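Bench notebook, Ilton workshop
Thursday, September

In early, kettle on by half eight, and I finally got round to the blue enclosures that have been sitting by the door since Drandell dropped them off. Mwangi wants the first batch packed for Vostovska by the end of the month, so today was meant to be unpacking, checking and making a start on the labels. I got two of those done, which for a Thursday is pretty good going!

The boxes came on a pallet, 21 in the delivery, and whoever wraps pallets at Drandell must get through stretch film like there's no tomorrow. It took me longer to cut it all off than it did to carry the things in. Note for next time: the hook knife lives in the second drawer now (Ruxandra moved it) and it's miles better than scissors.

Checking

I went for the same order as last time. Lid off, look at the walls, look at the white mounting panel, then give every module on it a gentle tug to see that it's sitting properly. The blue plastic is lovely stuff, glossy and a bit see-through where it catches the light, but it does show every fingerprint, so gloves on or you'll be polishing all afternoon. I also ran a thumb round the square opening in the side wall of each one for burrs, and only found the one rough edge. A few strokes with the small file sorted it.
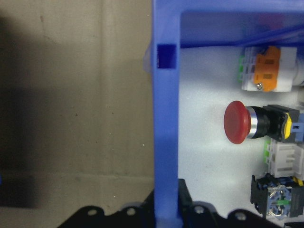

Modules

The white and orange ones are the ones to be fussy about. I like to press on the orange bit and listen for it, then have a look at the green connector tabs down the left and make sure none of them has worked its way out. Mwangi reckons I'm too gentle with the tug test and he may well be right, so he's going to do a few of mine again tomorrow and we'll compare.

I left the little silver screws alone. Ruxandra has the torque driver over at Carrier until Monday and I'd sooner wait for it than guess. Please don't "just nip them up" if you're passing!

Two units set aside on the top shelf with yellow tape on: number 52 for the rough edge (fixed, but I want a second pair of eyes on it) and number 103, which has a tab I'm not happy with. The numbers are the ones on the delivery sheet, and no, I don't know why they don't start at one either.

Packing and bits

We're fine for cardboard. The labels are another story. I ordered a roll of 2000 and they've sent the narrow ones, so the serial number runs off the end. Rang them, spoke to somebody very cheerful, replacements on the way. Keep the narrow roll for the spares drawers.

Still to do: torque the screws, print labels, ask Drandell for the missing page of the delivery sheet, sweep up all that film. Left the lids stacked on the end bench with tissue between them, so mind your elbows.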